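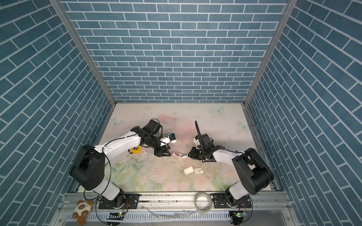

Blue brick walls and a butterfly mat.

Sunday, late, feet up at last

Back from the Irholm gem and mineral show and I smell like diesel and kettle corn. I told myself I was only going to look at trim saws (ha!) and I did look at trim saws, for most of the morning, so that part is true. The Prurkex dealer had the six-inch and the ten-inch running side by side and let me push a piece of scrap jasper through both. The ten-inch is so much quieter! It cuts like the rock owes it money. It's also $1,629 before you buy a single spare blade, and the coolant tray looks like it would be a pain to clean, so I took the brochure and walked away feeling very grown up.

Then I walked straight into the rough tent. There was a guy with flats of Warraich agate, the banded kind with the smoky gray center, and he was letting people wet them down in a bucket to see the color. I must have had my arms in that bucket for half an hour. My sleeves were soaked. I came away with one good nodule, 986 grams on his scale, and I keep going back out to the kitchen to pick it up. There's a crack on one side that I'm hoping is only in the rind. If it runs all the way through I'll get a few small cabs out of it and be a little sad.
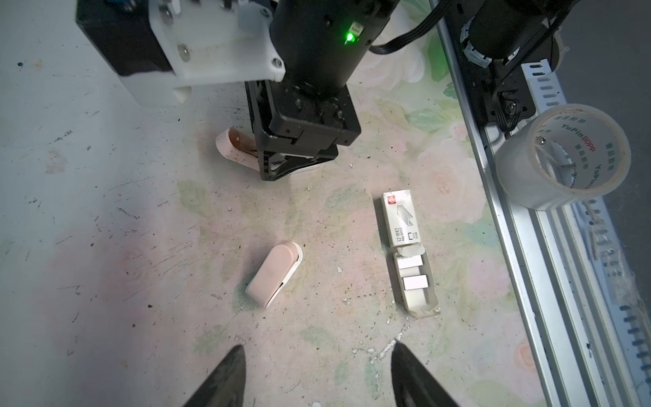

Lunch was a pretzel. I ate it standing in line for the faceting demo, which was full by the time I got to the front, so I listened to the back half of a talk on dop wax instead. I have been heating mine too much, apparently for years. The speaker said it should sag and never drip, and mine drips like a candle, which explains all those stones that popped off on the 600 wheel last winter.

I also stopped at the Bunska table to ask about the polishing pads I ordered in January. They were very nice about it and gave me 2 from the box under the table, plus a little bag of cerium oxide for my trouble. I'd been working up to being annoyed the whole drive there and then had nowhere to put it.

So now the question is how to slab the nodule. My old saw can just barely take it if I turn it long ways, but then I'd be cutting across the bands, and the whole point is the bands. I could ask at the club shop, they have a big one and it's a few dollars an inch. Or there's the brochure. It's on the counter next to the toaster and I've read it some 2 times since supper.

Need to buy dop wax. Need to wash that shirt.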